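Notes from the Clakia open lab, and what I brought home for our budget

I went to the Clakia open lab with a notebook, a thermos and a question from our own shop: if we have one round of money to spend on handling small packaged goods, what should we spend it on first? I came back with most of an answer and far more notes than I planned. What a good day out!

Clakia runs out of the upper floor of the Lehtinen building. You come up a wide staircase, sign a sheet, get a sticker, and then you are pretty much free to wander and ask things. I love that. At the big trade fairs you get a brochure and a timed demo. Up here people had their own spreadsheets open on the benches and would scroll through them with you if you asked (I asked a lot).

The part I had come for was hand-held gripper work. For anyone planning a purchase like ours, the appeal is easy to see. A person holds the gripper and does the task, so you can start on a task before you own an arm to mount anything on. The Clakia plan has 4 grippers in the first phase and arms only in the second, and they have kept the two on separate budget lines so that a delay on the arms doesn't freeze everything else. I wrote that down and underlined it.

They also choose everyday packages on purpose. Bottles, cartons, boxes, whatever a store or a kitchen would have. I had expected a bin of neat test blocks, and I was so pleased to be wrong, because our own stock is all shapes and a lot of it is shiny or soft or both.
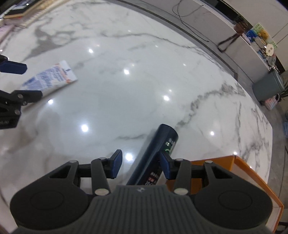
A remark from Nistolero at the session after lunch was that most first budgets put far too much into the hardware and next to nothing into the hours of the people using it, and that a gripper left in a drawer is the most expensive kind. Heads went up and down all over the room. I had done precisely this in my draft, with one thin line for "training" at the bottom, and I spent the coffee break rewriting it.

The new version has 145 hours of operator time in it for the first stretch. It sounds like a lot until you spread it over several people and allow for setup, practice, breaks and the mornings when something needs charging or a screw has worked loose. Clakia tracks these hours by task, on paper, with a pencil on a string. I asked if they had looked at software for it and was told yes, and that the pencil won.

Other things I picked up, in no special order:

Finger pads are a consumable. Put them in the yearly running costs, with spares ordered along with the grippers. Our draft had none.

Ask for the lead time in writing. The figure going around the room was up to 20 weeks for some parts, so an order placed in spring might not be on the bench by August.

Look at your counters before you order anything. Polished surfaces and strong overhead lights deserve a trial under your own conditions, and a trial loan costs much less than a return.

Budget for groceries. I mean it! Their list of test goods has 32 items on it and they replace them as they get scuffed.

Storage, labels, a decent cart. Small money, always forgotten.

Late in the afternoon I got into a long chat at the Kudis table about leasing against buying. They lean toward leasing the arms and buying the hand-held units outright, and walked me through their reasoning line by line. I'm still not sure it suits us, as our lease rules are odd and anything over a year needs two signatures, but I took a copy of the worksheet and have already started filling it in.

I also had a go with one of the grippers myself. It took me a few tries to stop squeezing as if I were holding pliers, and then it was a delight. If you are writing a plan for equipment like this, get your hands on it first, even for ten minutes. My estimate for practice time went up right after.

The revised draft goes to our group next. Hand-held units and pads in the first round, operator hours as their own line, arms held back until we have a written quote and a delivery date. The Lehtinen building has free parking behind it, by the way, and the entrance is on the side with the bike racks.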